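What I did with my spring (and most of my evenings)

I have been promising a club update since February, and I am sorry it has taken me until 2023-06-02 to sit down with a cup of tea and write it. Those of you who followed along when I was building bird feeders will remember how I get. I start with a small idea, and then there are parts all over the kitchen table and dinner is toast again.

The short version is that I joined the evening robotics club at the Mandora community workshop, I am the oldest one in it by a good stretch, and I am having a wonderful time. Our arm is called Akanda, after a long argument and a vote that had to be held twice. 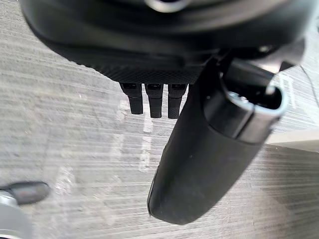
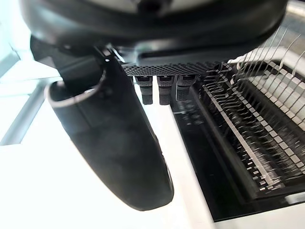 Two close looks from up by the gripper, big black finger and all.

Why does a club of beginners spend so long on the gripper before teaching the arm to do anything clever?

Because every later mistake looks the same if the gripper isn't right. When a part gets dropped, you want to know that it was your program that dropped it, and you can't know that while the fingers are closing a little differently each time. We lost most of a month finding that out, going back and forth over code that had nothing wrong with it, and I now tell every new member to close and open the thing 30 times before they write a single line.

Anyway, back to how the season went. We are split into teams of 5, and each team gets the arm for one evening in turn, so you learn very fast to come prepared. I keep a notebook (green cover, coffee ring on the front) where I write down what we tried and what the arm did. My teammates teased me for it until the evening the laptop wouldn't start, and then they all wanted to borrow it!

Our big event was the Cellow Challenge, which is a friendly thing between a handful of clubs in our part of the state. You get a set of small tasks and two tries at each one, and the judges give points for careful handling as well as for finishing. I had pictured something grand with bleachers and a scoreboard. It was in a school cafeteria that smelled of floor polish, and the scores were written up on a whiteboard by a very patient woman with a cold. I loved every minute of it.

We ended up with 102 points. That put us in the middle of the pack, a little closer to the bottom than the top if you want the whole truth, but it was more than we had ever scored in practice and there was a good deal of hugging. The team from Trondo won, and they earned it – their arm moved so smoothly that the rest of us stopped fussing with our own and just watched. They were kind enough to show us how they set their speeds afterward, and I filled four pages of the green notebook.

Over the summer we are going to slow down a bit. I want to redo our labels, which have been falling off the storage bins since winter, and a couple of the younger members want to try a sorting task. I have said I will help as long as somebody else does the typing. The workshop stays open through the hot months, there is a fan, and I will be bringing lemon bars to the next meeting, so if you live nearby and have been thinking of stopping in, please do.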